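Pomham adds separation option to household budget program

Financial planning firm Pomham has added a separation module to its household budget program, effective April. The module models the cost of one household becoming two, including rent or mortgage payments, utilities, insurance premiums and child-related expenses.

Pomham tested the module on 531 client files. Median set-up cost for the partner moving out was $3,732, excluding bond and legal fees. Furniture and whitegoods were entered as a separate line with a default of $500, which the adviser can override. 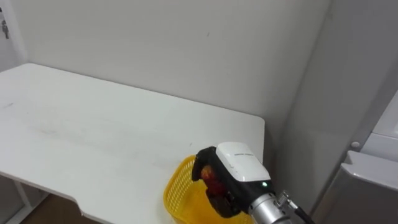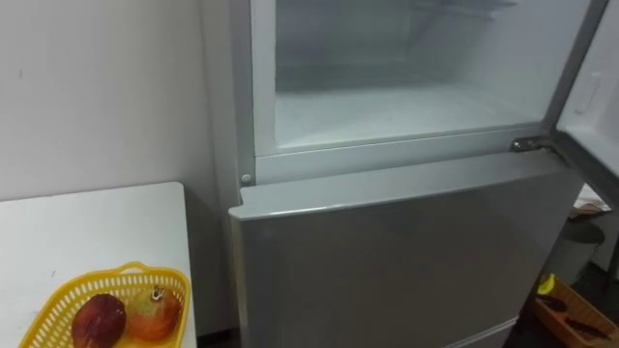

Superannuation splits are not covered and must still be calculated by hand. Senior planner Aiman Subramaniam said the program produces 3 projections per client, each running to the end of the second financial year after separation. Existing clients can request the module through their adviser at no extra charge.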